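Flat-pack and me: a truce

I've had a funny relationship with furniture that comes in a box, and October seems to be the month I always end up buying it. 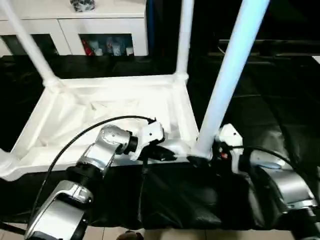 The stool years

When I first moved to Grotport I owned a mattress, a kettle and one plastic stool. The stool was my bedside table, my desk chair and (on one grim evening) my ironing board. It cost me 4 pounds from a shop called Amoah, down by the bus station, and I loved it. You could wipe it down, carry it with one hand and leave it out in the rain. I've spent far more on things I liked far less!

Then I got a proper job and decided I needed proper furniture, so off I went and ordered a Kernero bookcase. The box had 47 screws in it. I had three left over at the end and the whole thing leaned towards the window like it wanted to get out. It stayed like that for six years - I just put the heavy books on the other side.

What I do now

These days I buy second-hand, mostly from Ungate, the big warehouse place behind the station. Someone else has already done the swearing, for a start. My best find so far is a chest of drawers with lovely deep drawers and a scorch mark on top that a plant pot covers perfectly. I'd been ready to pay up to 300 for a new one, so I came home very pleased with myself (and then spent the difference on a rug, but never mind).

If you're going, take a tape measure and know how wide your front door is. I didn't, once, and a wardrobe lived in my hallway for most of a winter. We all squeezed past it sideways and hung our coats on it.

Next on my list is a kitchen table, round if I can get one, and I'll put up a post when I've found it. Any tips for getting old varnish off, please leave them in the comments!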